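3.2. Supports, plateaux et petit rangement d'entrée

La deuxième série d'observations porte sur le rangement des chaussures à petite échelle, c'est-à-dire sur des meubles bas à deux niveaux, distincts des placards et des colonnes traités en 3.1. Le corpus Tirkance comprend 521 relevés, répartis en 8 configurations de mobilier. Chaque relevé consigne le type de meuble, le nombre de niveaux, la nature des articles posés et leur orientation par rapport au bord le plus proche de l'opérateur. Les relevés incomplets ont été écartés avant le codage.

Le choix du plateau support n'est pas neutre. Les essais préliminaires menés à Drerkoveo sur un stratifié gris uni avaient donné des contours nets, mais une surface sans aucun repère : deux positions voisines du même meuble y devenaient difficiles à distinguer sur les clichés. Le plateau en bois clair lamellé, de type billot, a donc été retenu pour la suite. Les lamelles, de teintes légèrement différentes, fournissent des limites longitudinales exploitables. Les nœuds et les veines foncées servent de repères secondaires - ils sont fixes et restent identifiables d'une vue à l'autre lorsqu'ils ne sont pas masqués par un article.

Cette solution présente deux inconvénients. Le premier est le faible contraste entre le plateau et les éléments de mobilier eux-mêmes en bois clair. La tablette supérieure d'un petit meuble à chaussures se détache mal en vue plongeante, et ce sont surtout les pieds et la structure, s'ils sont sombres, qui permettent de situer l'ensemble. Le second tient à la finition légèrement brillante du bois, qui renvoie la lumière diffuse et éclaircit localement les teintes. Les articles blancs posés sur le plateau en pâtissent le plus : leur bord inférieur peut paraître surexposé et le relief de leur surface n'est lisible que de près.

Le codage des niveaux suit la grille Naqvi, simplifiée pour l'occasion. Le niveau supérieur est noté S, le niveau inférieur I. Un article visible en partie seulement reçoit l'indice p, et sa catégorie n'est renseignée que si elle peut être établie sans recourir à une autre vue. À défaut, l'article est noté indéterminé. Cette règle concerne principalement le niveau I, que la tablette du dessus recouvre en vue plongeante. Sur plus de 6 configurations, le niveau I a produit davantage d'articles indéterminés que le niveau S, ce qui confirme l'intérêt d'une seconde vue rapprochée.

L'orientation est codée pour les paires uniquement. Une paire est dite alignée lorsque les deux articles sont côte à côte et que leurs extrémités avant pointent dans la même direction. Un léger décalage entre les deux articles n'entraîne pas de changement de code. Les sandales sans bride arrière ont posé peu de difficultés : la bande large qui couvre l'avant du pied suffit à établir le sens. Les chaussures fermées et sombres, rangées au niveau I, demandent en revanche un examen plus long.

Les objets décoratifs placés à proximité du meuble, plantes en pot notamment, sont relevés à part. Ils n'entrent pas dans le décompte des articles rangés, mais leur position est conservée, car ils délimitent parfois l'espace disponible sur la tablette. Dans la série Skutenar, cette contrainte a été ajoutée à la fiche de relevé après la première campagne.

La figure 2 réunit deux vues d'une même installation : un détail du plateau, où un nœud et plusieurs veines sont visibles, et une vue d'ensemble du meuble à deux niveaux. Dans cette dernière, la paire de sandales vertes du niveau supérieur est codée S, alignée, malgré le décalage entre les deux articles. Au niveau inférieur, les chaussures noires reçoivent l'indice p, et l'article rose, dont la nature reste probable, est noté indéterminé.
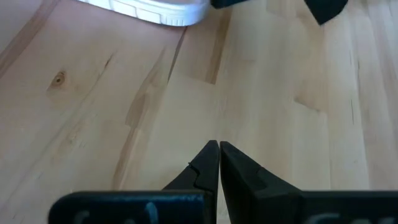
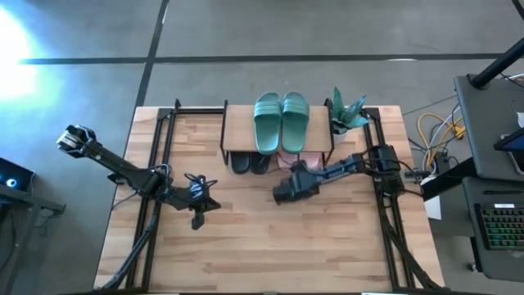 Figure 2. Plateau en bois clair lamellé. Première vue : détail de la surface. Seconde vue : meuble à chaussures à deux niveaux, avec une petite plante grasse en pot à droite.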